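The ferry to Osman leaves Petow at 6:40 in the morning, and I was there early enough to watch the crew load crates of onions. I had come for the seahorses. There is a seagrass meadow on the sheltered side of the island, and I had wanted to snorkel it since reading an old survey that put 4,000 animals in the bay. The same survey was repeated later and found 1,000.

I got in from the small beach below the Drurkamwood trail. The water was cold for the first few minutes and then fine. Visibility was poor. Seagrass holds a lot of silt, and every kick sends more of it up, so I stopped kicking and pulled myself along with my fingertips on the sand between the clumps.

For most of an hour I saw pipefish, small crabs and one flatfish that let me get very close before it left. Pipefish are easy to mistake for loose blades of grass until one of them swims against the current. They are in the same family as seahorses, and the males carry the eggs in both.
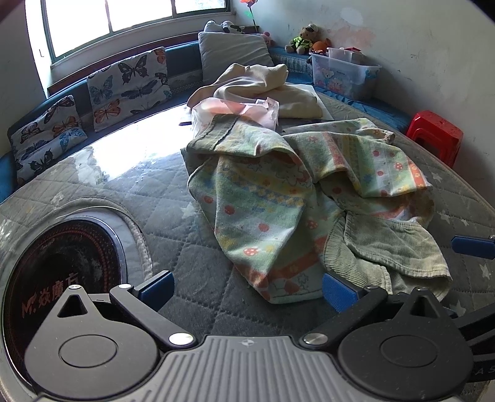
Sunlight on the quilted mattress.

I found my first seahorse on the second swim, after lunch. It was holding on to a stem with its tail and leaning with the surge, the same brown as everything near it. I looked away to clear my mask and needed a while to find it again. A little farther along there was another, paler, with a ragged fringe on its head. That made 2 for the day. I didn't touch them and I didn't use a light.

The meadow itself is patchy. Near the Welell moorings there are bare circles where anchor chains have dragged around and scraped the bottom clean. Some of the boats are now on a newer type of mooring with a float that keeps the line off the bed, and grass was growing right up to those. The old blocks are still there too, with chain on them.

If you go, swim at slack tide and stay at least 300 feet from the channel markers - the ferry comes through faster than you would think. Bring your own water, as the tap by the beach was shut off when I was there in September. I caught the last boat back and slept through most of the crossing.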